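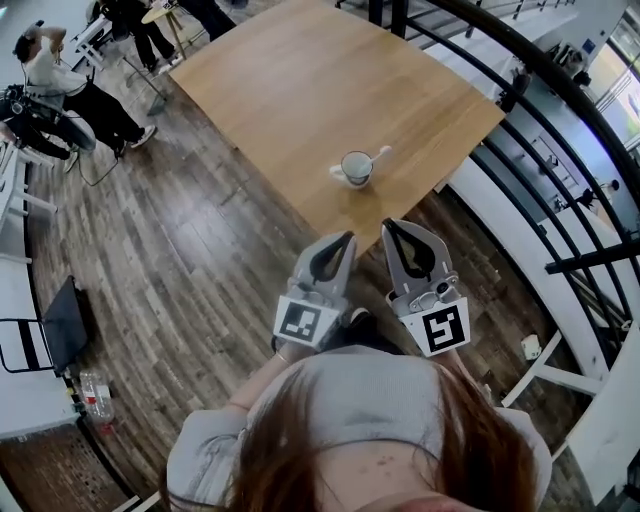 Mugs and spoons: notes on stirring

Mar 19, 2018

I drink instant coffee at work and ground coffee at home, and the instant is the reason I started paying attention to spoons. A spoon left standing in a mug is a lever. The longer the part above the rim, the less it takes to knock the whole thing sideways, and most office spoons are dessert spoons with far too much handle.

I measured what I had. My usual mug holds 261 ml to a comfortable level, meaning a finger's width below the rim. Filled with water from the kettle and left on an oak tabletop, it was drinkable after four minutes with a metal spoon in it and after much the same time without. I had expected the metal to make a difference. The handle gets hot enough to notice, but the coffee doesn't care.

Ceramic spoons behave differently. The handle stays cool, they are quiet against the glaze, and they chip. I have lost two to the sink. Plastic is quiet too and survives the sink, but the cheap ones soften and pick up a brown tint that no detergent removes. Baking soda gets some of it out. Fatos Kos wrote to me after the last post to recommend denture tablets, which I have not tried.

On powder: water first, then coffee, gives lumps. Coffee first, a splash of cold water, stir to a paste, then hot water to the line. It takes 30 seconds longer and there is nothing stuck to the bottom afterward. For cocoa the paste is not optional.

Placement. I keep the mug a hand's length in from the edge of the table now, handle toward the hand I am not writing with, spoon leaning the same way as the handle. With the spoon leaning out over the edge, a sleeve will catch it sooner or later. Mine did, onto a Skirkomus notebook with almost 100 pages filled. The ink held. The pages did not lie flat again.

A pale interior is worth having, by the way. You can see the ring before it sets, and you can see whether the last person rinsed it.

In April I want to compare lids. I have a silicone one and a cork one, and neither has a notch for a spoon, so I may have to cut one.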